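机器能做家务了吗?访斯孔迪克(Stondik)操作技术研究室

发布日期:2025-09-12

近两年,家庭与门店场景中的机器人屡见于各类展会,叠衣、擦桌、上架等演示不断更新。普通用户更关心的是,这些机器离日常使用还有多远。本刊编辑部日前走访斯孔迪克操作技术研究室,就家务与门店杂务的自动化现状,与该研究室负责人进行了交谈。应受访方要求,文中不具姓名。

谈及总体判断,负责人的回答较为审慎。“如果问题是机器能不能完成一次,很多事情现在都可以。如果问题是能不能每天在别人家里完成,而且不需要有人看着,目前能列出来的项目很少。”

据介绍,研究室今年将测试任务分为桌面整理、餐具归位、布料折叠、货架补货、包装拆封和表面清洁6类。截至本次访谈,累计完成有记录的试验3,812次,其中门店场景的试验在斯卡尔库德贝里(Skarkudberg)的一间样板店进行,其余在研究室内的模拟居室完成。

负责人表示,六类任务的进展并不均衡。货架补货表现最为稳定,原因在于商品外形规整,摆放位置事先已知。“盒子就是盒子,货架高度也不会自己改变。门店愿意为机器调整一下陈列,家庭用户通常不愿意,也不应当要求他们这样做。”

布料折叠的情况则相反。研究室曾以毛巾和衬衫各进行200次连续试验,毛巾的结果尚可接受,衬衫则多次在领口和袖口处停滞。负责人说:“人叠衬衫的时候会抖一下,顺手把袖子理出来。这个动作我们写不出规则,只能靠大量示范去学,学得还不够好。”

在示范数据方面,研究室与维索拉(Visora)合作,由操作人员在真实环境中完成各项杂务并留存记录。负责人认为,数据的数量固然重要,环境的差异更不可忽视。同一件物品换一张桌子,光线、反光和周围的杂物都会变化,在研究室里训练得很好的动作,到了用户家中可能第一步就出现偏差。

编辑部问及哪一类任务最容易被外界低估,负责人提到了桌面整理。“大家觉得把东西摆正、擦干净,应当是最简单的。可是一张书桌上,有的东西可以推,有的只能拿,有的碰一下就会产生后果。键盘就是典型。”

他解释说,键盘的体积不大,重量适中,单从抓取角度看并无特别困难。难点在于可供着力的部位有限:夹持面若压到键帽,便可能误触按键;若只夹住外壳边缘,又需要准确判断边缘的位置和高度。键帽逐排高低不同,也给清洁工具贴合表面带来麻烦。

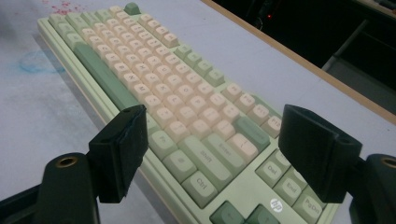
图:桌面整理任务中的小型机械键盘,两侧为张开的黑色夹爪。

负责人进一步指出,键盘一类物品还涉及对“整洁”的理解。键盘应当与桌沿平行,还是保留使用者习惯的角度,机器无从得知。“我们收到过试用者的意见,说东西收得很整齐,可是第二天坐下来哪里都不顺手。这种意见比抓取失败更难处理。”

关于成本,受访方未透露整机价格,仅表示研究室目前统计的是人工介入情况。在最近一轮桌面整理测试中,共执行407次任务,每次介入均须注明原因。负责人称,介入最多的环节是物品识别之后的动作选择,识别本身出错的情形已明显减少。

对于家庭用户何时可以购买此类产品,负责人没有给出年份。他认为,门店夜间补货、仓储间分拣等工作会先行落地,此类场所通道固定,有专人管理,出现差错也便于处理。家庭方面,较为现实的方向是承担单项工作,例如将餐具从沥水架放回橱柜,而由一台机器包办全部家务,“现在谈还太早”。

在安全问题上,研究室参照塔卡奇(Takács)评测方案,对夹持力和移动速度设定了上限。负责人承认,上限设得较低,机器因此显得迟缓,一些试用者看过之后更愿意自己动手。研究室暂不打算放宽这一限制。

据悉,研究室将于10月启动下一阶段测试,桌面整理与表面清洁两类任务将合并进行,测试场地增加有儿童居住的家庭环境。相关评测办法目前仍在修订之中。

(本刊编辑部)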